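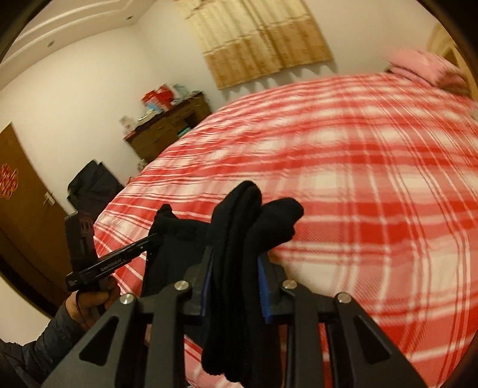

Figure 4.1 A folded piece of black knit fabric held between the two jaws of a hand-held gripper.

Chapter 4: Getting a Grip on Soft Things

By now your club will have picked up plenty of blocks, and I hope you have enjoyed it – blocks are kind, and they keep their shape. Cloth is another matter, and in this chapter we spend a good while with it, using the Drostell gripper you put together in Chapter 3. Please find yourself a jumper or a scarf, and somewhere soft and wide to work. A bed does nicely.

We shall begin with a single fold, go on to working with two grippers at once, and finish with the Ondon club challenge on page 17.

Reader comments

Mak: Lovely chapter. Our Year 9s did it in November and wanted to carry on through lunch.

Trurent Robotics Club: Is the challenge on page 17 in the new printing? Ours has it on 13.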